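## 4. Setting up a tag match card in Grikura

Card files hold the bout order, the teams and the time limits. The Ornon roster pack must be loaded before any of the steps below.

1. Open **Events > New Card** and enter the four-digit event code, for example 3794.
2. Set **Match type** to Tag. The team size field changes to 2 and locks.
3. Drag wrestlers from the roster list into each corner. The first name in a corner starts the match.
4. Under **Brand**, select Gornescombe or Brennan for each team. A wrestler who has switched brands appears under the new one only after the roster is refreshed.
5. Set the time limit and the count-out length, then press **Save card**.

**Note:** Title matches need a champion flag on one team. Without it, the result is stored as a non-title bout - the belt history is not updated.

**Caution:** Do not refresh the roster while a card is open. Unsaved corners are cleared and cannot be restored.

If error 2651 appears on saving, the same wrestler has been placed in both corners. Remove one entry and save again.
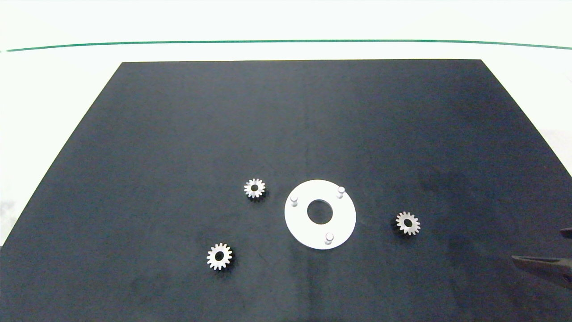 Can the starting wrestler be changed after the card is saved?

Reopen the card, drag the other name to the top of the corner and save again before the opening bell is logged.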